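the two weeks before pricing, management met the lead underwriters' research staff twice, and only the second meeting was listed in the prospectus timetable. We use the offering of Rameteck to trace how a change in the revenue outlook moves from a company to its banks and then to investors. The case is useful to us in that the order of the calls can be rebuilt from the bank logs, and the final price was set after all of them had ended.

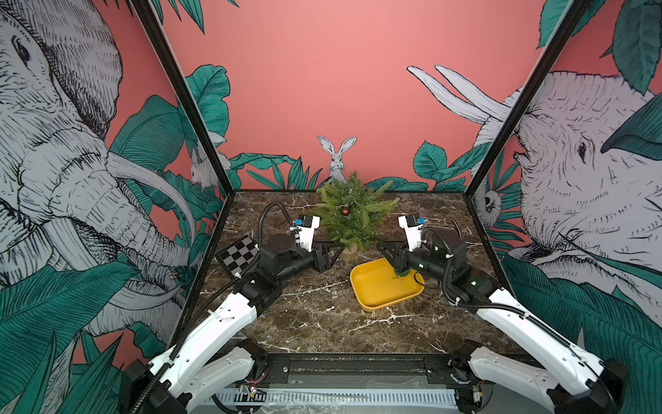

4. Selective Guidance Before Pricing

4.1 Setting

Rameteck filed to list its shares in April. Two banks, Pluveo and Anozie, ran the book. A third firm, Ustness, took a small share of the deal and had no contact with management outside the public roadshow. All three published internal forecasts for sales and operating profit before the roadshow began, and the forecasts were close to one another.

During the roadshow the company amended its filing to say that new orders were growing more slowly than in the prior quarter. The amendment gave no figures. On the same evening the finance team called the analysts at Pluveo and Anozie and went through the sales model line by line. Both banks lowered their forecasts by the next morning. Ustness left its numbers where they were until after trading opened.

4.2 Who received the lower forecasts

Under the rules in force, the analysts could not put the new forecasts in writing to clients before the end of the quiet period. They could give them by telephone. We matched the call logs of the two lead banks to the final allocation list and found that 15 large funds were called before the book closed. Smaller accounts and retail brokers were not called, and their orders were left unchanged.

The funds that were called cut their orders or set a lower limit price. The book was still covered, mostly by retail demand, and the shares were priced at the top of the range. Over 80 percent of the retail orders were entered after the amendment had been filed, so these buyers had access to the warning itself. What they lacked was the size of the change.

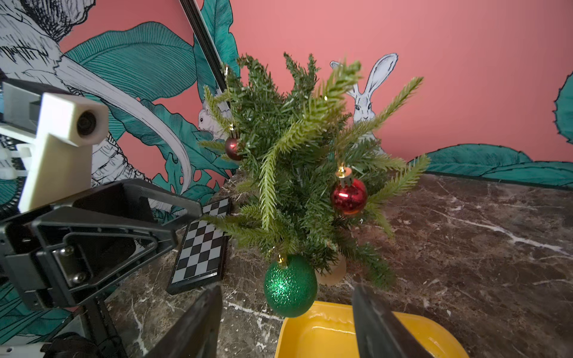
Figure 2.

Nnamdi Etim
Lecturer in Finance and corresponding author

4.3 Reading the evidence

Two readings are possible. In the first, the calls did no more than help the analysts apply a public statement to their own models, and the large funds paid for that work through their normal commissions. In the second, the calls passed on information that the amendment left out. The logs record the length of each call but give only short notes on its content, and we cannot settle the matter from the notes alone.

The forecasts offer a partial test. If the analysts had worked only from the amendment, we would expect the new numbers to be spread apart, as the wording was loose. Instead the revised sales forecasts at Pluveo and Anozie were nearly the same. This fits the second reading better, although the two teams may also have used similar models.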